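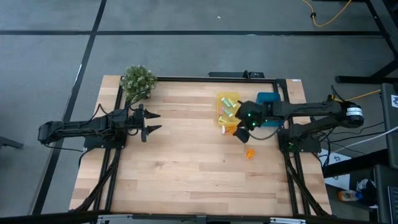
Home | Forums | Benches & Cells | Search | Log in

Two-arm bench, right side drifting after lunch
Posted by garnham_tools, Monday
Print this thread | E-mail to a friend

garnham_tools wrote:
ok so short version. two arms facing each other on the butcher block table, black extrusion frame around it. Left arm fine. Right arm homes fine in the morning, then by 2 pm it's landing short of the yellow tray. Not a lot, 4 mm maybe. Enough that the fingers come down on the lip. Rehome, good for an hour, then same again.

Done so far: swapped the gripper fingers, redid the zero, new tray (same tray, clean). No change. Ideas?

flora_bench wrote:
base bolts. always base bolts. put a wrench on them before you do anything else

garnham_tools wrote:
Checked Friday. Tight.

flora_bench wrote:
tight to the rail or is the rail tight to the frame? two different things. Ours had the arm solid on the rail and the rail itself walking in the slot. T-nuts. You grab the arm and shake it and it feels fine bc everything moves together.

Máté Szűcs wrote:
Disagree, if the rail walked then rehoming would not fix it. Homing only knows the joints, it doesn't know where the base is. He says rehome = good for an hour. So it is in the joints or the encoder offset. I would look at the cable first. You have that loop of black cable hanging off the right gripper, down by the teal box. Every time the arm goes low the loop can catch or push on the box. Pulls on the wrist a little each cycle.

garnham_tools wrote:
huh. Loop is there so it doesn't go tight when the arm reaches all the way over. Shortened it once and it yanked the connector.

Máté Szűcs wrote:
Then don't shorten, route it. Clip on the lower link, clip on the upper link before the motor, slack goes at the elbow and not at the gripper. Left arm of yours is wrapped along the arm already, do it the same.

ackroyd77 wrote:
wrapping is how you kill cables. I had one wrapped nice and snug like that, 400 hours and the outer jacket split at the shoulder. Loop is ugly but it lasts

Máté Szűcs wrote:
Snug is the problem there, not the wrap. Leave a finger of room under each clip.

ackroyd77 wrote:
well agree to disagree. Mine get a loop

flora_bench wrote:
also move the plant lol. leaves over the back rail right above the left arm base, you'll be picking petals out of the shoulder joint

garnham_tools wrote:
plant stays. Left arm is the one that works

pinchvalve wrote:
Couple things nobody asked for. 1) does the drift show up if you run it empty, no pick? 2) what's the motor temp at 2 pm. We had a Flarkel driver board that lost steps warm, cold it was perfect. Looked exactly like a mechanical fault. Homing "fixed" it every time for the same reason Máté said.

garnham_tools wrote:
not tried empty. Will do 20 cycles no pick then 20 with, tomorow. No temp probe but I can put a hand on it

pinchvalve wrote:
dont put a hand on it while it's enabled pls

garnham_tools wrote:
yes mom

garnham_tools wrote:
Update. Empty run: no drift. With picks: drift starts at cycle 11. Motor warm both times, felt the same to me (power OFF). So prob not the driver. Clipped the cable per Máté, 4 clips, slack at the elbow. Ran all afternoon, landing inside the tray every time, the green cylinders come out ok at whatever angle they're lying.

Also put a wrench on the rail T-nuts because flora would not let it go. One was loose. Half a turn.

flora_bench wrote:
THANK YOU

Máté Szűcs wrote:
It was the cable.

flora_bench wrote:
it was both and you should of changed one thing at a time, now we'll never know

garnham_tools wrote:
fair. I'm not loosening it again to find out. Rail nuts and clips both go on the weekly sheet, will post if it comes back

ackroyd77 wrote:
check the jacket at the shoulder in July

Reply | Back to Benches & Cells | Print | E-mail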